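Butcher block

Butcher block is a form of worktop made by gluing lengths of wood together under pressure. It is used for kitchen counters, chopping boards and workbenches. The name comes from the heavy blocks on which butchers cut meat.

Construction

In edge-grain blocks, long strips are laid side by side with their narrow faces upwards. End-grain blocks are built from short pieces stood upright, and cost more to make. Maple, beech and oak are the usual timbers.

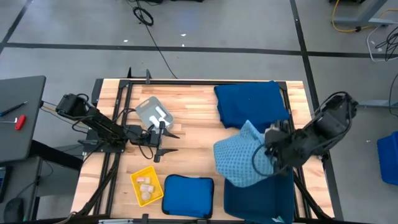
Tops intended for food are normally treated with mineral oil, while those for workshops may be varnished. The Skulia works, founded by Brodie Halliday, sold unfinished tops in 15 sizes and advised buyers to oil both faces before fitting. Its catalogue of August 2022 listed 253 products, five of them in end grain.

Care

Wood swells and shrinks across the grain as the air becomes damper or drier. Fixing holes are therefore often slotted to allow movement. Light scratches and stains can be sanded out and the surface oiled again.

See also: Chopping board; Workbench; Wood glue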